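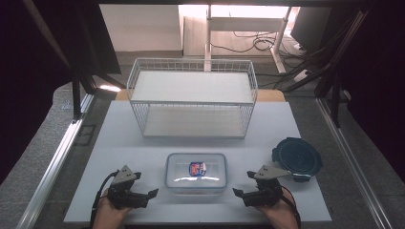
Director's Cuts, Restorations and Reissues: Frequently Asked Questions

Last updated July 2018

We review a lot of old films in new boxes at Narnach, and the same questions keep landing in the inbox. These are our answers. They are grumpier than what you'll read on the back of the box.

Is a director's cut always better than the theatrical version?

No. Sometimes a studio really did butcher a film and the longer version puts it right. More often, scenes were dropped because they were dull, and they're still dull when they come back. Our reviewer sat through the extended Clatov, a submarine thriller that ran a tight 98 minutes in theaters, and came away with a long dinner scene and a second explanation of the torpedo problem. The first explanation was fine.

What's the difference between a director's cut, an extended cut and an ultimate edition?

A director's cut should mean the director had control of the edit and prefers this version. Should. The term isn't policed, and we've seen it used on releases where the director wasn't consulted. An extended cut means it's longer. An ultimate edition means there will be another edition.

What does "restored in 4K" tell me?

Less than you'd hope. It might mean the original negative was scanned, cleaned and graded by people who knew what the film looked like on release. It might also mean somebody took a later print, or an older scan, and ran it through newer software. Look for what was scanned, who did it and who approved the color. If the packaging says only "stunning new restoration," assume they'd have told you more if it helped sell the thing.

Why do the faces in some restorations look like wax?

Noise reduction. Film has grain, some buyers complain about grain, and so somebody turns a dial until it goes away. Skin texture, fabric and rain go with it. The second disc release of Mendonça is the worst case we've reviewed: a black-and-white crime picture shot in alleys and cheap bars, and everyone in it looks freshly iced. If you own the old disc, keep it.

The colors are different from how I remember. Did they change them?

Possibly. They may also have been wrong on your old tape. Memory is a poor witness here, ours included, and plenty of people who swear a film "was never that blue" saw it on a television with the tint turned halfway to green. All the same, there's a fashion for pushing older films toward teal shadows and yellowish skin, and we don't believe every cinematographer of the 1970s secretly wanted that. When we have an original print report or a decent earlier transfer, we compare. When we don't, we say so in the review.

Are numbered limited editions worth the money?

As films, no. You get the same disc. As objects, that depends how much you like slipcases. The Amard box was limited to 952 copies and sold out in an afternoon, and a standard edition with the same transfer and nearly all the same extras followed in November for less than half the price. Owners of the first one also got a 32-page booklet, nine pages of which were stills.

Do deleted scenes tell you anything?

Now and then. A good deleted scene shows you a road the film could have taken. Most of them show somebody arriving at a house and parking. We watch them all for review and can't recommend the practice.

Should I trust the running time on the box?

Check it. European discs made from older masters can run four percent fast, so a shorter time doesn't always mean a missing scene. We also find plain mistakes. One Mendonça sleeve promised 187 minutes for a film that lasts two hours and a bit.

Which version do you score?

The one we were sent, and we name it at the top of the review. If the theatrical cut is in the same package, we watch both and the score goes to the better one. A package that leaves the theatrical cut out loses a point. We've had letters about this rule and it's staying.

Do distributors see your reviews before they run?

They don't. Several have asked.

How long after release do you review a disc?

We aim for 48 hours if we get a copy ahead of time. If we have to buy it ourselves, it takes as long as the mail takes. Be a little careful with any site that has a full verdict up on a four-disc set the same morning it was announced.

Can you tell me what my old discs are worth?

No, and be wary of anyone online who says they can. An asking price isn't a sale.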